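May 27, 2023

Bottle sort, day two. Thư Đàm was in until lunch and I carried on alone after.

We are still working through the lot from Iltimia. Delivery note says 2517 pieces but that covers the jars as well, and the jars went straight to Neves. For the bottles I'm keeping the same three groups as yesterday: green glass, clear glass, anything tinted that isn't green. The third group is small and can wait until September when the Tirkia order is settled.

Caps. Leave them on until the bottle has been checked at the neck. Yesterday I took them off first and ended up with 16 caps I couldn't match to anything. Thư thinks crimped metal caps should get their own tray, and I agree, they don't reseal and there is no point mixing them with the screw type. Tray is on the lower shelf, labeled in pencil. Needs a proper label.

Chips: 6 rejected this morning, all at the lip. Put them in the gray bin by the door. Please don't put paper in that bin again.

Tote bags are better than the crates for carrying from the store room, but set the bag down first and take the bottles out one by one. They knock together if you tip it.
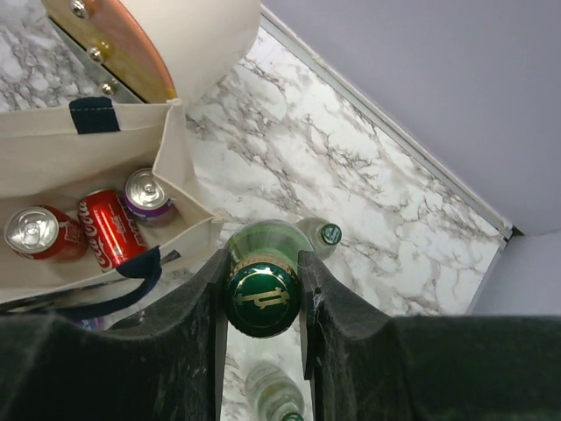
Sorting by cap color would be quicker than sorting by glass, and I tried it for the last hour. It doesn't work. A green cap can be on either kind: the green bottle with the gold emblem on its cap would land in the same pile as the smaller one lying beyond it, and that one is clear or close to it. So glass first, then cap. I've changed the sheet to match.

Still to do: wipe down the counter, ask Pindico if they want the emblem caps kept separate, find the other pair of gloves. Shelf 19 is full, start the next one.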